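Kozan whole-body tidying result: does the 2,000 episode claim hold up?
Robot Learning > Papers and Results
Started by gumleaf_ctrl

gumleaf_ctrl
Has anyone read the Kozan write-up properly? The headline is that a humanoid policy trained on 2,000 teleoperated episodes can clear small items off a desk while carrying a bucket, and that it carries over to rooms it wasn't trained in. I've been through it twice and I'm not convinced by the second half.

My problem is with "rooms". They list 3. As far as I can tell from the appendix, two of them are the same room with the furniture shifted. I wouldn't call that generalisation. I'd call it moving the desk.

The carrying part I find more interesting. One arm is loaded, the other is reaching, and the legs have to cope with both.
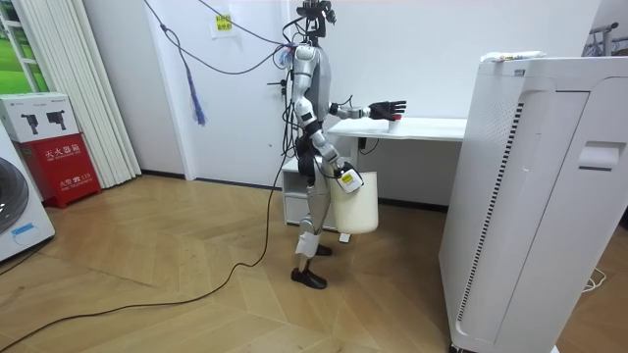 Most of the tidying papers I've seen park the container on the floor or on the bench and let the arms do the work. Holding it changes the balance problem every time something goes in. So I'd expect a table of success against bucket load, and there isn't one. There's a single success figure with everything lumped together, over 40 trials.

Am I being unfair?

wombat_torque
A bit unfair. The load is tiny. Paper cups and wrappers in a plastic bucket won't trouble a full-size humanoid. I'd be more worried about the swing. A bucket on a handle is a pendulum, and they say next to nothing about how the policy deals with it.

pid_and_prejudice
Swing is covered, sort of. Section 4, they slow the walking speed whenever the carrying hand is closed. That's a hand-written rule sitting on top of a "learned end to end" policy, and it gets half a sentence.

gumleaf_ctrl
I missed that. It makes me like it less.

brovlow_user
We run the Brovlow baseline in our lab and I think you lot are being harsh. Have you tried collecting 2,000 episodes on a walking robot? With legs involved every one of those is a slog. The data is a contribution by itself, whatever you think of the colour scheme on the plots.

pid_and_prejudice
Sure, if they release it. "Available on request" has been up since June. I requested. Nothing.

wombat_torque
Same. Sukus at least put theirs up, even if half the joint logs were in the wrong units.

brovlow_user
OK, fair on the release. I still disagree about the trials. 40 is normal for hardware. Kerorico used fewer and nobody on this board made a fuss.

gumleaf_ctrl
I made a fuss! It's in the Kerorico thread, page 2. And 40 would be fine for one condition. Split it over 3 rooms and several object types and you're down to a handful each, with no error bars. I also can't find who decides when a trial counts. If the operator nudges the base before the start, is that a reset or a fail?

brovlow_user
Reset, I'd assume. We count it that way.

pid_and_prejudice
"I'd assume" is the trouble, though. We count it as a fail, so your numbers and ours can't go in the same table.

gumleaf_ctrl
I'll email them about the reset rule and the load breakdown and post whatever comes back. If anyone has the training config, please message me, the link in the footer is dead.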